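Brirnach Pantry & Larder Board > Storage > Dry goods

Thread: Labels on the bag or labels in the bag? (and other ways to lose an argument at home)

amnuay_y
Regular

My household has reached the stage where every cupboard holds at least one bag of brown things. Brown things in a clear bag look like a lot of other brown things in a clear bag. Last week I soaked what I believed were mushrooms for 30 minutes and got a bowl of wet walnuts.

So I am going to label. My question is where. My sister-in-law swears by a slip of paper inside the bag, my mother uses masking tape on the outside, and I have been using memory, see above. What do people do? I have bags, I have pens, I have a free evening. I do not have a label maker and I'm not buying one.

--

buppha_t
Pantry elder

Outside. Always outside. Paper inside a bag of dried anything picks up the smell, and then it slides down among the food and you end up reading it by shaking the bag like a snow globe.

Also write the name bigger than the date. You would think this was obvious. I have inherited bags from my aunt where the date is enormous and the contents are a squiggle, so I know exactly how old it is and have no clue what it is.

--

fengying
Member

Inside, sorry. Outside labels fall off. I once opened the cupboard and found all my labels lying on the shelf like leaves, and all my bags naked above them. If the slip is inside it can't leave.

The smell thing has never happened to me, and I keep shrimp.

--

buppha_t
Pantry elder

You keep shrimp, so how would you know?

--

fengying
Member

Fair.

--

nuanchan_w
Member

Can I put in a word for the pen. Everyone argues about labels and then uses whatever was in the drawer, and a month later it's a gray smear. Ballpoint on paper, let it sit a minute, then stick. Marker directly on the bag only if you never touch the bag, and if you never touch the bag why did you buy the mushrooms.

--

amnuay_y
Regular

So far: outside, inside, and my pen is wrong. I feel welcomed.

Does anyone who does this regularly have a setup they can show? A whole table of it for preference. I learn better from looking at somebody else's table than from being told about shrimp.

--

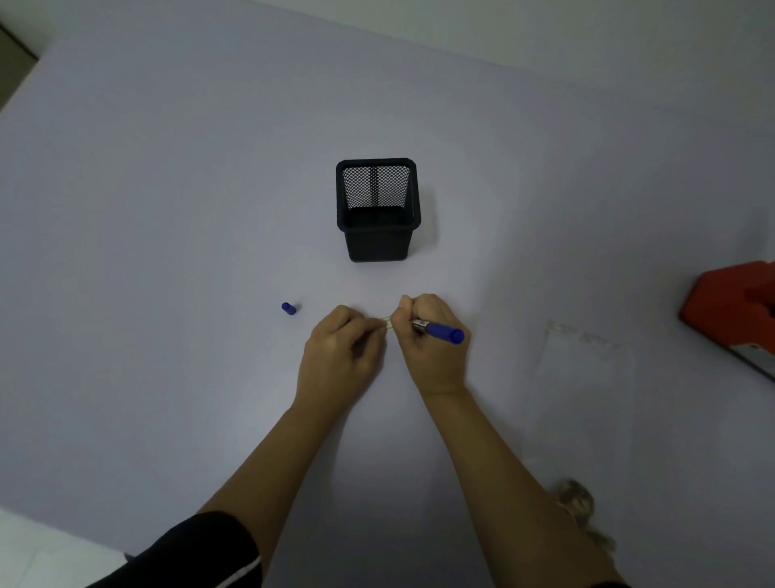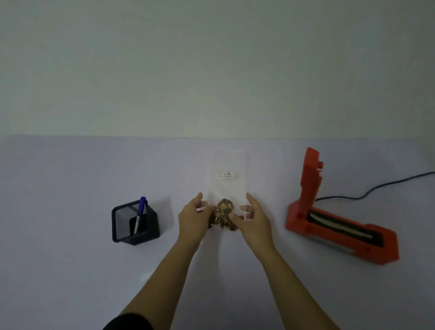

Posted by kanokwan_b at 10:57 pm, in reply to amnuay_y

One table, as ordered. I'm an outside-label person, and the label goes near the top of the bag, away from the food. That's deliberate: down low it wrinkles every time you pick the thing up, because low is where your hands go.

I like a white label on a see-through bag. It looks tidy, which I enjoy for as long as it takes to put the bag away. The drawback is size. Three lines on a small label means tiny letters, and I know at least one person in this thread is going to have something to say, so go ahead, I have made tea.

The mesh pen holder is the part I'd recommend. I resisted getting one for years on the grounds that I was an adult and could put a pen down and find it again. I could not. It lives on the table now and the rule is that a pen goes back with its cap on. The rule is mine and I am also the chief offender, as you may be able to tell from the cap lying on its side over there.

My order, for what it's worth:

Clear the table first, including the cup you're drinking from.
Write the label before it goes anywhere near the bag. Writing on a bag with lumpy food in it gives you the handwriting of someone on a bus.
Name on top, then whatever else you need.
Stand the bag up and let the contents settle to the bottom, then squeeze out the air from the bottom up.
Close it, check it by pressing, put it away.
Cap on pen. Pen in holder.

I do a batch at a time and no more than 10 bags, after which my letters start leaning and I label things "misc."

--

buppha_t
Pantry elder

I'll say it so nobody else has to. I zoomed in on that label as far as my tablet would go and I can't read a word. Beautifully placed, though.

Is that a sealer on the right? The red-orange one with the lid up?

--

fengying
Member

I thought big stapler. Then I saw the cable going off to the right and thought, that's a serious stapler.

And what's in the bag? I say mushrooms.

--

nuanchan_w
Member

Nuts. Look at the tan patches.

--

fengying
Member

Sliced, dried, dark in patches. Mushrooms. I would put money on it.

--

amnuay_y
Regular

I would like everyone to notice that two experienced people are looking at a labeled bag and arguing mushrooms or nuts. This is my entire life. This is the walnut bowl.

--

kanokwan_b
Member

I am going to let you all fight over it a bit longer, for education.

Bigger label, yes, point taken. I buy the little ones from Latska because they come in a big roll and I've been stubborn about finishing the roll. It may outlive me.

On sealing in general, as somebody was bound to ask: heat is lovely for things you won't open until winter and a nuisance for things you open every few days, as you lose a strip of bag each time. By the end you are keeping your pantry in something the size of a tea bag. For the everyday ones I fold the top over and clip it.

--

nuanchan_w
Member

Clips, agreed, but not the springy ones from Butico. They let go in the night. You hear it.

--

buppha_t
Pantry elder

Disagree, mine have held for years. How full are you packing these bags?

--

nuanchan_w
Member

Full. It's a bag.

--

buppha_t
Pantry elder

There's your trouble. Half full at most and leave yourself plenty to fold. Kanokwan's bag is a good example, the food is all down at the bottom and there's a whole lot of bag above it. You could fold that over until your arms got tired.

--

fengying
Member

Still for inside labels, by the way. I'd use that empty space at the top. Slip of paper, fold it in on itself, done. It can't fall off and it can't smell of shrimp because the shrimp is downstairs.

--

buppha_t
Pantry elder

I hate that this is reasonable.

--

amnuay_y
Regular

Reporting back. I did the batch last night. Outside labels, ballpoint, large letters, name first. I made it to the end of one shelf and then found a bag at the back with a label already on it, in my own handwriting, which says "the good ones."

No idea. They're brown.

I also stood a jar on the table for the pens, being too cheap for mesh, and it works except that it is a tall jar and the short pens vanish into it. Will look at the Nuchit ones when I'm next in town. Does the mesh collect dust?

--

kanokwan_b
Member

It does. Turn it upside down over the sink and slap it. A soft brush for the corners if you have guests who inspect your pen holders.

Soak one of the good ones in a cup and see what happens. One, please. Not the bag.

--

nuanchan_w
Member

And write down what it was.

--

amnuay_y
Regular

Soaking now. It's floating. Is that a mushroom thing or a nut thing?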